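Reviewed: Mestier two-section work table, cream, second-hand frame with new tops
Tester: Lanying Lei
Price paid: £234, delivery included

The Mestier is sold as a general-purpose table for craft rooms, small offices and packing work. The top comes as two separate sections which meet in a straight seam running the width of the table. Each section bolts to the steel underframe from below. I have used one since August, mainly for cutting card, trimming fabric and parcelling up orders.

## Assembly

Two people can do it in under an hour. The leg bolts take a 5 mm hex key, supplied, and the key is too short to get decent torque on the inner pair. Use your own. Fit the tops loosely, push the two sections together, then tighten from the centre outwards. If the outer bolts go in first the seam opens slightly at one end, and everything has to be slackened off again. The printed instructions give the opposite order. Kaiwen Wan, who put hers together a week before mine, followed them and had to start over.

The adjustable feet have 14 mm of travel. My floor drops towards the window and used most of it.

## Surface

The finish is matt and light enough to show pencil marks, thread ends and glue before they dry. Tea wipes off after an hour. Permanent marker comes off with isopropyl alcohol, leaving a faint dull patch visible only at a low angle. Blue ballpoint did not shift fully with anything I tried.

There is no glare under a ceiling light, an improvement on the gloss Sinau table it replaced.

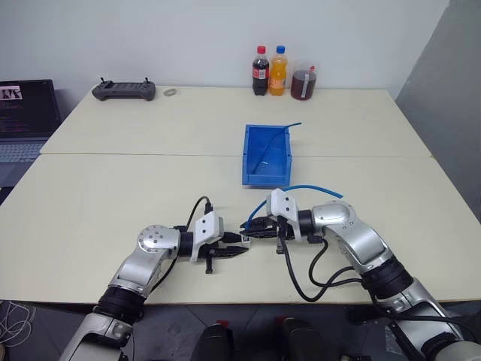
**Does the seam get in the way when cutting or writing?**

For writing on a single sheet, it can be felt and will spoil a line drawn across it. Under a cutting mat it makes no difference. A rotary cutter used straight on the top will catch if it crosses the seam at a shallow angle.

Crumbs and dust do collect in the gap. A stiff brush clears it. I tried a strip of clear tape over the top and took it off again after a fortnight, as the edges picked up lint.

## Stability

Side-to-side movement is slight. Front-to-back movement is more noticeable, particularly when leaning on the near edge, and a cross brace would cure it. Ovow includes one on its similar table; Mestier charges extra. With the far edge pushed up to a wall the problem mostly goes away.

A sewing machine running at full speed sets up a hum in the frame. Felt pads under the machine reduced it.

## Faults

- One threaded insert spun in its hole and had to be glued.
- A plastic foot cap split in the first month. Mestier replaced it without argument.
- Underside edges are unsealed. Keep a wet mop away from them.

Rating: 4 out of 5. The brace should be in the box.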